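Section 4: Filling the Crates

Now for the fun part! Your Narnton stand is level, the crates are hooked in, and you get to fill it with color. Take your time over this. A stand that has been loaded with a bit of care looks good all day and is far easier to top up in the afternoon.

Before you start

Check that all the crate hooks from Section 3 have clicked home. Have a soft brush, a dry cloth and your liner sheets within reach. If you bought the Omitz liners, the smooth side faces up.

Note: The Narnton crate is built to a pattern that goes back to 1968, and the slats are still left unvarnished inside. Wipe them with a dry cloth only. Soap soaks in and you'll smell it for weeks.

4.1 Top crate: roots and peppers

1. Lay one liner flat and fold the front edge under, so it doesn't show from the aisle.
2. Brush any grit off the carrots. Red ones are wonderful up here, they catch the light and people spot them from the door!
3. Lay the longest carrots at the bottom, all pointing the same way, then pile the others on top more freely.
4. Set peppers in the back corners, stem up.
5. Stop when the pile is 2 inches above the rim at its highest point.

Caution: Do not load more than 23 pounds into the top crate. The whole stand is rated for 100 pounds, and the weight belongs low down.

4.2 Grapes

Grapes go in last, once everything heavy is in place. They bruise, they drop, and they look fabulous when they're done right.

1. Lift each bunch out of its box with both hands, one on either side. Never pull it up by a loose stem.
2. Hold it up for a moment and let it hang. You want a full cone, wide at the shoulders and narrowing toward the tip.
3. Turn it slowly and snip out any split or shriveled grapes.
4. Lower it into the crate with its best side to the front, and let go only when the liner is carrying the weight.
5. Tuck the next bunch in behind, with the shoulders just touching.
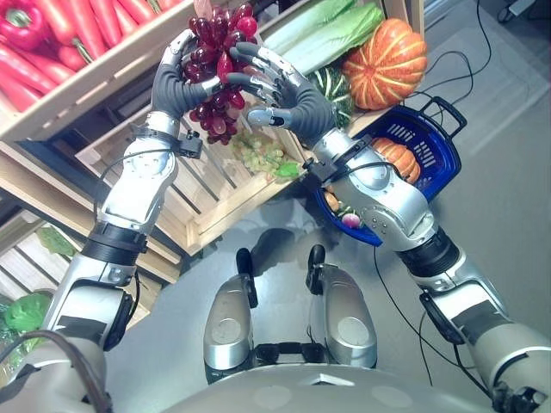
Fig. 7. Dark red grapes held from both sides, next to the top crate of carrots.

Note: Keep the pale dusty bloom on the skins if you can. Handle the bunch as little as possible and don't rinse it before display.

Tip from Idris Cadwaladr, who fitted out our Vurkent store: put the darkest grapes beside something bright. Deep burgundy next to carrots or a red pepper is his favorite, and we've copied it on every stand since!

4.3 Daily care

Pick over the grapes first thing and again at 2 p.m. Shake out the liners at closing and leave the crates open to the air overnight. In December, when the heating is on, move the stand well clear of vents, as carrots go limp quickly in warm, dry air.

If you have the Swati price rail, go on to Section 5. Otherwise skip to Section 6, Moving the Stand.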